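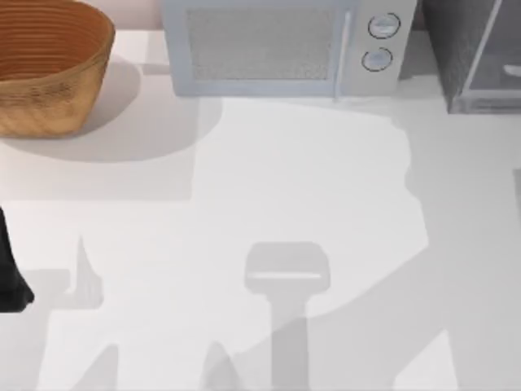
Vista de topo da bancada no simulador: cesto, micro-ondas e sombras dos braços sobre o tampo.

Bancada simulada para dois braços: notas de montagem e afinação

Publicado em 24 de julho de 2019

Estas notas referem-se à montagem de dois braços na oficina partilhada, com o modelo da bancada feito antes de se furar o tampo. Partem do princípio de que o leitor já tem os braços montados, os servos endereçados e um simulador a correr. Quem ainda está a escolher o simulador deve resolver isso primeiro; o que se segue aplica-se a qualquer um que calcule colisões e sombras.

Medir antes de modelar

Medir o tampo em três pontos: esquerda, centro e direita. Os tampos de oficina raramente têm a mesma profundidade de ponta a ponta. O nosso, um Hustwood comprado em segunda mão, perde 3 mm do lado direito. Usar no modelo a menor das medidas e deixar a diferença como folga junto à parede.

A origem das coordenadas fica no canto da frente, à esquerda, na face superior do tampo. Marcar esse canto na bancada real com um traço de punção. Lápis e fita desaparecem ao fim de uma semana de limpezas.

Objetos ao fundo

Os objetos fixos ficam encostados ao fundo, tal como na bancada real. O espaço livre à frente é o espaço de trabalho e não deve ser ocupado por nada que não se vá mover no ensaio.

Para o cesto, a textura do entrançado serve apenas para a câmara. A malha de colisão é um cilindro simples com o rebordo acrescentado à parte. A primeira versão usava a malha completa e cada passo de cálculo demorava o suficiente para atrasar o ciclo de controlo. Manter o rebordo – é nele que a pinça toca quando a trajetória vem baixa.

No micro-ondas, modelar a porta, a pega vertical e os dois botões rotativos como corpos separados, mesmo que na fase inicial fiquem todos bloqueados. Separar mais tarde obriga a refazer os eixos. O eixo da porta deve ser medido no aparelho, com a porta aberta a 90 graus, e nunca deduzido de uma fotografia do catálogo. Dar à pega uma espessura de colisão igual à real; se for engrossada para facilitar a preensão, o programa funciona no simulador e falha na bancada.

Deixar um intervalo entre aparelhos vizinhos. Quando duas malhas se tocam, o motor de física empurra-as e o aparelho mais leve desloca-se devagar ao longo do ensaio. Se isto acontecer com um aparelho fixo, verificar se a massa não ficou a zero.

Luz e sombras

Num tampo branco, as sombras dos braços têm contraste suficiente para enganar a deteção de contornos. No nosso caso, a silhueta de uma pinça foi classificada como objeto e o braço direito tentou agarrá-la. Desligar as sombras resolve o problema no ecrã e adia-o para a oficina.

Procedimento que adotámos:

Colocar a luz principal na posição da luminária real, medida a partir da mesma origem.
Correr o ensaio com sombras ligadas e gravar a vista de topo.
Repetir com a luz deslocada 60 cm para cada lado.
Comparar as deteções. Um objeto que muda de posição com a luz é uma sombra.
Só depois ajustar o limiar, e sempre com o mesmo valor para as três posições.

Tibor Somogyi, que montou a parte elétrica, prefere uma segunda luz difusa na bancada real para suavizar as sombras. Funciona bem, mas essa luz tem de existir também no modelo, com a mesma intensidade relativa.

Câmara de topo

A câmara está presa a um suporte Sokau, a 1153 mm do tampo. Registar a altura no ficheiro de configuração e voltar a medir sempre que alguém mexa no suporte. Aceitar que os objetos do fundo fiquem cortados na imagem: subir a câmara para os apanhar inteiros reduz a resolução na zona de trabalho, onde ela é precisa.

Prever também a entrada das pinças no campo de visão. Convém ter uma máscara calculada a partir da posição das juntas, atualizada a cada imagem. Uma máscara fixa tapa demasiado tampo.

Pinças e cablagem

Os dedos são impressos e levam uma folha de borracha Ansari colada na face interior. Limpar com álcool isopropílico antes de colar e deixar sob aperto durante a noite. O coeficiente de atrito no modelo deve ser o medido com a borracha já gasta.

Passar os cabos pelo lado de fora do cotovelo, com folga para a rotação completa. Fixar com braçadeiras reutilizáveis – as de aperto definitivo acabam cortadas à pressa, com o isolamento junto. Os controladores Jundeo aquecem quando estão em caixa fechada; abrir ventilação dos dois lados.

Passagem para a bancada real

Primeiro ensaio sem objetos, a um quarto da velocidade, com o botão de emergência na mão. Segundo ensaio com o cesto vazio. O micro-ondas entra por último e desligado da tomada.

Se a posição da pinça divergir mais de 3 mm da prevista, parar e verificar a origem antes de tocar nos ganhos. Nas nossas montagens o erro esteve quase sempre na origem.

A versão com gaveta fica para novembro, quando houver corrediças.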